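March 21, 2020

Gripper swap, round two. Took the Funard fingers off, put the Stumano pair on, same arm, same controller. Force limit at 300 for both. Logging to run 338, which I then forgot to start for the first 3 grasps, so those live only in my memory and should be treated accordingly.

Bread is the easy one and both pairs know it. Knife handles are where they part ways. Funard closes square and shoves the handle sideways. Stumano comes in lower and seems less offended by the rounded edge. Wrist view first, then the outside view with the whole mat:

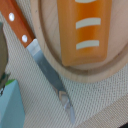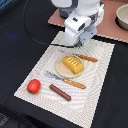 Nokuthula Venter read the above and wants it noted that 300 was tuned on the Funard pair, so the comparison is rigged before it starts. She'd drop the limit, redo the knives with both, and leave the bread out until I can go a full run without forgetting the logger. She also thinks the wrist camera exposure was still on auto.

It was. Fixed now, shutter at 3000 in the config, whatever unit Elimix thinks that is.

TODO: rezero fingers, redo knives, ask Yogesh where the short screws went.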